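Steslow Shared Workshop
Call for participants: Storketti tray handling build

We are looking for 4 people to join the Storketti build for the spring and summer. Storketti is a pair of robot arms that pick up metal trays at a steel bench and move them on and off a conveyor. It is a members' project, built in the shared workshop at Steslow, on Ashour Street. The arms are mounted, the bench is in place and the grippers close on a tray. What is missing is people with time to run it, write down what goes wrong and make the parts that need changing.

The work is spread over 15 sessions between the start of the build and August. You do not have to be a member of the workshop to apply. You will need to become one if you are taken on, and the project pays the fee for the length of the build.

What the build is for

The workshop has a long-running problem with trays. They hold parts for cleaning, for paint and for sorting, and they get carried by hand from one end of the room to the other. They are shallow, they have a rounded rim and raised ribs in the base, and they are wide enough that one gripper alone lets the far end drop. So we use two, one at each short side. Getting both arms to close at the right moment and with the same force has taken up most of the project so far.

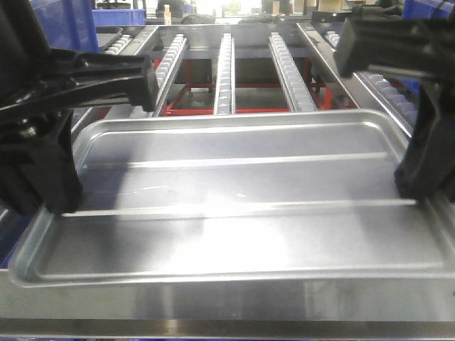 Do I have to know how to program to be any use here? a commenter asked under the first version of this notice, adding that they had spent years around conveyors and sheet metal and had never written a line of code. You do not. One of the open places is meant for a person with that background. We have plenty of people who can change a script and very few who can look at a rim and say why it slips.

The open places

Fixture and finger work. You would design and make gripper fingers, pads and stops. Some of this is printed, some is cut and filed by hand. The present fingers are straight and hold well on a flat side, less well where the rim curves. You should be comfortable with calipers and hand tools. Experience with rubber or urethane pads would help a lot.

Motion and code. You would work on the timing between the two arms. The control code is in Python, with a small amount of C on the Warno controller boards. We use Warno boards throughout and will not be switching during this build, so please do not apply in the hope of changing that. You should be able to read other people's code and leave it tidier than you found it.

Conveyor and frame. You would look after everything the trays travel on: leveling, alignment, the height of the bench against the height of the frame, and the guides we have not made yet. Mechanical experience of any kind is fine, including from farm work, bike repair or a warehouse job. This is the place we had in mind in the answer above.

Running and recording. You would run the same pick many times in a row, change one setting, and run it again. Each attempt goes into the log with the setting, the result and a short note. The log has 549 entries at present and some of the early ones are too short to be of any use, so we need a person who writes full sentences. This place suits a student or anyone who wants to learn how the whole thing fits together.

How the sessions work

A session starts with a walk around the machine and a check of the stop buttons. Then we agree on one thing to work on and stay with it. Recent subjects have been gripper height, closing speed and what happens when the tray is placed a little crooked on the bench. A tray that sits over the front edge of the bench counts as a legal starting position, since people put them down that way, and the arms have to cope with it. 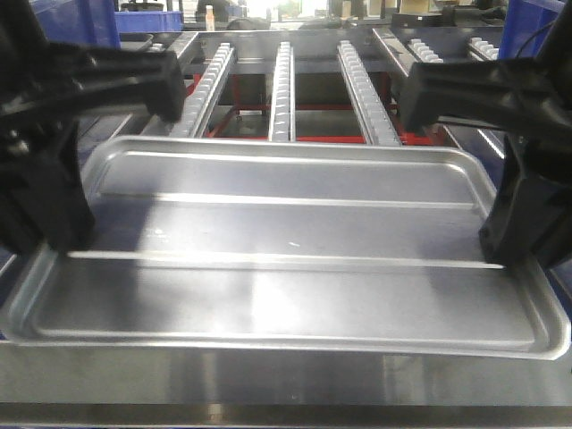
We stop for food halfway through. The second half is for making parts or tidying up code, depending on what the first half showed. Please do not plan to leave early on a regular basis. If you have to miss a session, tell us in the group thread beforehand.

There is a limit of 8 people on the floor at once, including the current team, so guests have to be arranged in advance.

What we ask

Be 18 or over.
Attend at least 10 of the sessions.
Do the workshop safety induction before your first session. It is free and takes an evening.
Wear closed shoes. Tie back long hair. No gloves near moving arms.
Stay out of the marked area while the arms are powered, including when they are standing still.
Write up what you did before you go home.

What you get

This is not a paid position. Membership is covered, as described above, and materials for the build come out of the project budget. You may use the general workshop outside sessions on the same terms as any other member. The drawings and code are shared among everyone on the build, and you can take copies and use them in your own work. Anything you make for the machine stays with the machine.

We can write a letter for a school or an employer stating what you worked on and for how long.

Where things stand

Lifting a tray straight up from the bench is in decent shape. Setting it down again is not. The right arm tends to release late, which drags the tray sideways, and the marks on the bench show it. We also have trouble finding the edge of a tray from close up. The metal is shiny and the glare on the flat part changes with the time of day and with whether the big door is open. The rim is a better thing to look for than the base, and the rounded corners are better still, but the code that looks for them is slow.
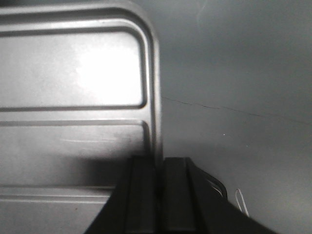
Anyone with an interest in cameras and lighting should mention it in the application, whichever place they are applying for. We have tried a diffuser made from drafting film and a matte spray on one test tray. The spray worked and then came off in the wash. We would like a fix that leaves the trays alone.

After that the next job is the handover to the conveyor, and then the return trip. We want both running by the open house in August. If only the first is ready, we will show the first.

How to apply

Send us a short message through the contact form on the Steslow page with "Storketti" in the subject line. Tell us which place you want, what you have built or repaired before, and which evenings you can normally make. Half a page is enough. Photos of past work are welcome, and it does not matter if the work is rough or unfinished. We do not need a resume.

Applications close 3/9/20. We will invite people to the workshop in small groups after that, to see the machine run and try a job at the bench. Everyone who applies will get an answer, and those we cannot place will be asked if they want to stay on the list for later in the build.

The workshop entrance is at the back of the building, through the yard. There is a step at the door and we have a ramp, so let us know if you need it put out.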